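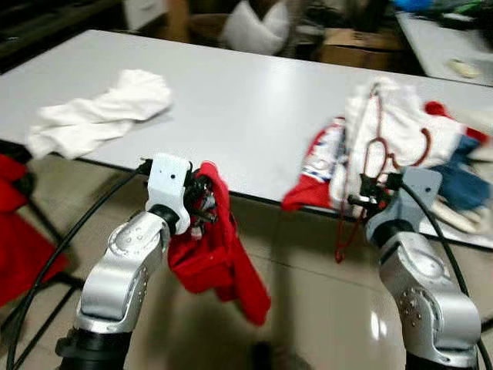
A red cloth and a dark red cord, with clothes on the table behind.

Posted February 8, 2021 in Club News, Interviews

I'd been trying to pin down our outgoing service projects lead since October, and when we finally got on a call she was eating toast and apologised for it twice. So that set the tone! She has run the Womico youth service club's winter coat drive for two seasons now, and I wanted to hear how you do a thing like that when half your members can't leave the house.

"We nearly didn't," she said. "I had the email written to cancel it. Then somebody rang me from the Dekgate estate asking which day we were coming, and I thought, well, I can't send that now."

They collected 1255 items in the end, which made me put my tea down. Last year it was 908, and that was with a proper launch evening and a raffle (I won a candle, still haven't lit it). I asked where they all came from.

"Doorsteps, mostly. People had been clearing out their cupboards for months and the charity shops were shut. We did six streets at a time. You'd turn up and there'd be four bags waiting and a note saying sorry about the zip."

The sorting was the bit she really wanted to talk about. The club borrowed the upstairs room at Benedetti, the café on the corner, and only two members were allowed in at once, so it went on for weeks. "I know a lot about children's sizes now. They're all lies. An age seven from one shop would fit my brother, and he's fifteen."

Not everything was usable, and she was quite firm with me on that. There were 152 pieces that couldn't be handed out, and those went to Sustora, the mending group, who turned a good few of them into draught excluders and sold them for club funds. I have bought one. It's shaped a bit like a sausage dog and I love it.

I asked if she'd do anything differently and got a long pause and some crunching. "Labels. I'd label the bags when they come in, before they go up the stairs. And I'd ask for gloves much earlier, we never had enough gloves."

She hands over to the new lead next month and swears she's having a rest, although she did mention a seed swap before we hung up. If you've got spare pots, keep hold of them for now and I'll post the details when she sends them over.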